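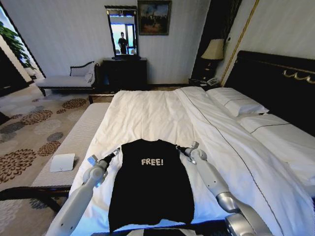
Robichaud revises care labeling for printed garments

July 14, 2022

Robichaud, the apparel wholesaler, has published a revised care label standard for screen-printed and transfer-printed knitwear. The standard applies to all T-shirts, tank tops and sleeveless shirts shipped from its Terkska warehouse from November onward. Stock already in stores will not be relabeled.

The main change is a lower maximum wash temperature for dark cotton knits with light-colored prints. The previous label allowed a warm wash and medium tumble drying. The new label specifies a cold wash, inside out, and low heat or line drying. Ironing is allowed on the reverse side only, and steam must not be applied directly to the print.

The company said the revision follows a review of returned goods. Of 3423 printed garments sent back during the review period, 2430 were returned for cracking, peeling or color transfer at the print. Most of the others were returned for fit or for seam faults, which the new standard does not address.

Test method

Samples were washed and dried at Brosholm, a textile testing laboratory contracted by Robichaud. Each print type was run through repeated home laundry cycles and then checked for adhesion, stretch recovery and staining of adjacent white fabric. Prints on ribbed knit were tested separately, as ribbing stretches more across the chest than plain jersey.

Plastisol prints gave the most consistent results. Water-based inks showed less cracking but more fading. Heat transfers were the most sensitive to dryer temperature, and two of the transfer films tested have been withdrawn from the approved materials list.

Storage and folding

The standard also includes a short section on storage. Printed garments should be fully dry before they are folded. Where possible, fold lines should fall outside the printed area, and stacks should be kept low to limit pressure between print surfaces. A sheet of uncoated tissue is recommended between pieces with large prints.
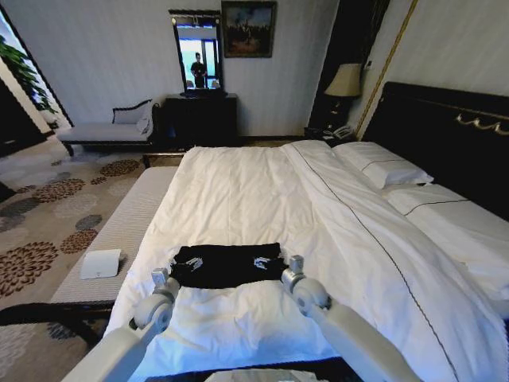
Effect on suppliers

Suppliers must use the new labels on all orders of 200 pieces or more. Smaller orders may carry the old label until existing label stock runs out. Cakilico, which prints the woven labels, said artwork files are available to registered suppliers on request. The label size and the position in the left side seam are unchanged.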